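Most arguments about kitchen automation count jobs. The Hindska catering site has kept the same 24 staff since its two Talum prep stations went in, and a count would report no change. The change is in what those people are now asked to judge.

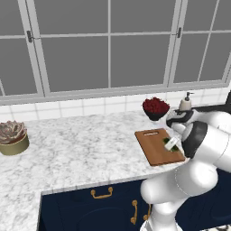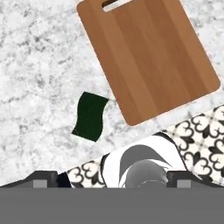
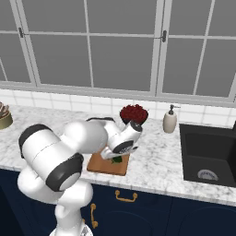
Task ownership is where the difficulty starts. Under the old rota, one prep cook held a station for a 90-minute block and decided everything inside it. The arm now takes the step at the cutting board, and the cook takes the remainder. A dark green sponge lying close to the board's edge belongs to that remainder: someone must decide whether it stays there. The Drendance contract specifies cycle rates and says nothing on who clears a counter.

Dela Peña, the operator, pays no grade supplement for this work. It should. Supervising a machine is skilled labor, and the March pay review classed it as idle time.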